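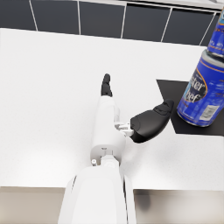 Wrist view in Asteo's simulated kitchen: open gripper, two stacked cans on a black mat.

Asteo 2
Grasp and motion planning for cluttered counters

Asteo is a planning package for arms that work close to things that fall over. You give it a world model, an arm and a goal, and it gives you back a path with a grasp at the end of it. Version 2 is the first one where the grasp planner and the motion planner share the same search, and we love what that does for tight spots like a stack of cans!

In the old release the grasp planner would pick its favorite grasp first, then hand it over, and the motion planner would spend ages trying to reach a pose the elbow could never get to. Now a grasp that can't be reached gets dropped early and the next one moves up. On our own bench of 252 kitchen problems the median plan time went down to 70 milliseconds on a plain desktop, no graphics card needed.

Stacks and supports

Every object in the world model can carry a "supported by" link. If a can stands on another can, Asteo knows that pulling out the lower one is a bad plan, and it will put the upper one first in the task order without being told. You can switch this off per object (some people want to plan a push, and that's fine).

Mats, trays and other thin things are treated as surfaces with their own height, so finger clearance is measured from the mat and the counter separately. It's a small thing, but it got rid of a whole family of scraped fingertips for us.

Working from the wrist camera

The viewer can show any camera in the model, and the wrist camera is where most of us keep it. Labels, tile grout, cabinet fronts and shading all get rendered, so the same view can be fed to your detector while you tune the planner. Crop, blur and exposure are set in the scene file. Part of an object is often out of view from up close, and Asteo keeps the last known full shape in the model until you tell it to let go.

What you get
Planner library with C++ and Python bindings
Scene editor and viewer
19 ready-made kitchen and workbench scenes
Importer for URDF and for Makham layout files
Replay tool for stepping through a failed plan, one candidate at a time

The replay tool deserves more than a line. Amancay Urrutia wrote the first cut in March to chase a single bug, and now we open it before anything else. Each rejected grasp is kept with the check that rejected it — reach, collision, support or finger width — and you can click one and try it again with the limit loosened.

Requirements
Linux, 64-bit, 8 GB of memory. The viewer wants a display, the planner runs happily without one. Scenes saved in version 1 open directly, but support links have to be added by hand or with the lunde-convert script in the tools folder.

Not in this version
Soft objects, pouring, and two-arm plans. Two-arm work is under way at Lustgate and we're excited about it.

Page updated 21 Jun 2022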